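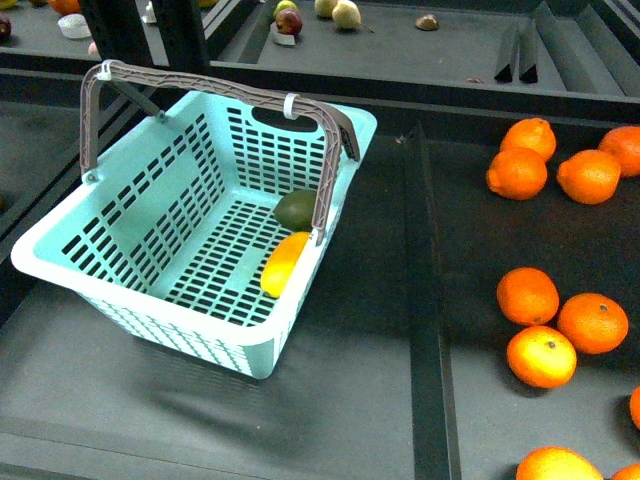
How long does a practice run last at the Ranberg round?
Four minutes, and the clock starts when the referee says go, whether or not the program is loaded.

Notebook, grocery task, May

Started 4:00 pm. Moved the task list over from the old notebook. Item still open from last time: base drifts left when it backs away from the shelf.

Swapped the left wheel encoder for the spare from the Predham kit. Ran the 300 mm back-up test on the floor tape. Drift is smaller but still there. Tightened the set screw on the hub and ran it again. Better. Leave it alone for now.

Pick planner: the Szűcs method (score every grasp, take the top one) keeps choosing grasps too close to the basket wall when the target fruit is already in the basket. We don't need to pick from the basket at all in round one, so I masked out everything inside the rim. Do not delete the old code, round two asks for a return to shelf.

The basket handle is a problem when it's up. The arm path goes straight through it. Options are to fold it down before the start, if the rules allow, or add the handle to the collision model as a fixed arch. I wrote to the organizers about folding. Until they answer, assume it stays up.

Oranges: the detector merges two into one when they touch. Raised the overlap threshold and it now splits them, but it also splits one orange into two if there's a bright highlight on it. Need more training pictures with the overhead lights on. We have 2802 labeled so far and most were taken with the blinds open.

Approach speed is 400 in the config file. Tried lower, no change in accuracy, so put it back.

Halletti gripper pads are worn on the inside edge. Order a new set. The old ones are OK for testing on oranges, don't use them on anything soft.

Next:
- handle in collision model
- lights-on pictures
- check battery connector, it felt loose
- label the spare encoder box as empty

Stopped 6:40 pm. Battery on charger.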